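Mülltrennung in der Küche: was bei mir funktioniert (und was nicht)

Stand: 21. Februar

Seit in Volville die Papiertonne öfter geleert wird, habe ich mir endlich mal vorgenommen, das Sortieren zu Hause vernünftig aufzuziehen. Vorher stand bei mir alles in Tüten neben dem Kühlschrank, und einmal im Monat bin ich schimpfend zum Container gelaufen. Jetzt läuft es deutlich entspannter, und weil mich schon ein paar Leute nach den Einzelheiten gefragt haben, schreibe ich es einfach mal zusammen.

Eine freie Fläche zum Sortieren

Klingt banal, hat bei mir aber am meisten gebracht! Ich kippe den Inhalt vom Sammelkorb einmal die Woche auf den Tisch und gehe alles durch, Deckel ab, Papierbanderole ab, Alu vom Becher. Im Stehen über dem Eimer habe ich das nie ordentlich gemacht. Hell sollte die Fläche sein, dann sieht man auch die kleinen Schnipsel und Folienreste.

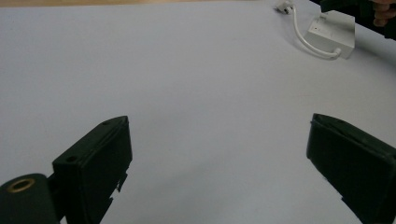
Helle Tischplatte, viel freier Platz.

Nach dem Sortieren wische ich mit einem Schuss Essig im Wasser drüber, fertig. Wer einen empfindlichen Tisch hat, legt vorher eine alte Wachstuchdecke drunter, meine ist noch von meiner Oma und hält immer noch.

Joghurtbecher: ausspülen oder nicht?

Die ewige Frage. Löffelrein reicht, sagt unser Entsorger in Gultach, und daran halte ich mich. Ich kratze die Becher aus und stelle sie offen hin. Nur im August spüle ich kurz mit dem restlichen Abwaschwasser nach, sonst habe ich nach zwei Tagen die Fruchtfliegen in der ganzen Küche (frag nicht). Und bitte die Becher nicht ineinander stapeln, wenn sie aus verschiedenen Kunststoffen sind! Die Sortieranlage kriegt die nicht mehr auseinander. Deckel ganz abziehen und einzeln dazuwerfen.

Gläser und Dosen

Schraubgläser hebe ich viel zu viele auf, das gebe ich zu. Etiketten gehen am besten ab, wenn man die Gläser über Nacht in Wasser mit einem Löffel Waschsoda legt. Kleberreste reibe ich mit Speiseöl ein, lasse das eine Weile einziehen und gehe dann mit einem trockenen Tuch drüber.

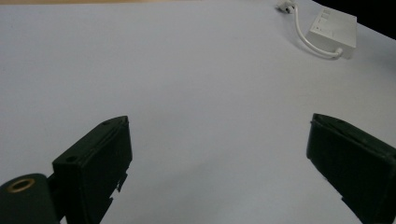
Bei Dosen drücke ich den Deckel nach innen, damit sich keiner schneidet, und trete sie dann platt. Das spart wirklich Platz im Sack. Spraydosen natürlich nicht, die müssen ganz leer sein und bleiben, wie sie sind.

Papier und Karton

Kartons immer gleich zerlegen, wenn das Paket ausgepackt ist. Wenn ich das auf später verschiebe, steht der Turm im Flur. Klebeband ziehe ich grob ab, den Rest lasse ich dran. Pizzakartons reiße ich durch: sauberer Deckel ins Papier, fettiger Boden in den Restmüll. Kassenzettel kommen auch in den Restmüll, die meisten sind Thermopapier.

Meine Nachbarin Hiwot Gebru bündelt ihre Zeitungen mit Paketschnur, das sieht sehr hübsch aus, mir ist es zu viel Gefummel. Ich nehme einen großen Karton und stelle ihn dann komplett ausgekippt wieder zurück. 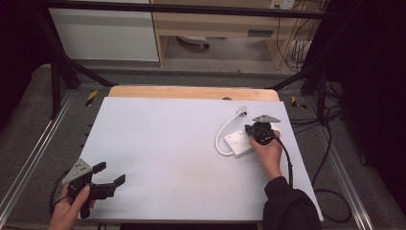

Batterien und alte Elektrogeräte

Dafür habe ich ein Glas mit Deckel im Schrank, die Pole von Lithiumbatterien klebe ich vorher mit einem Streifen Klebeband ab. Kaputte Kabel, Ladegeräte und Steckdosenleisten sammle ich in einer Kiste und bringe sie zum Wertstoffhof. Der nächste ist für mich in Telbridge, da nehme ich den Bus 119 und packe nur so viel ein, wie ich tragen kann.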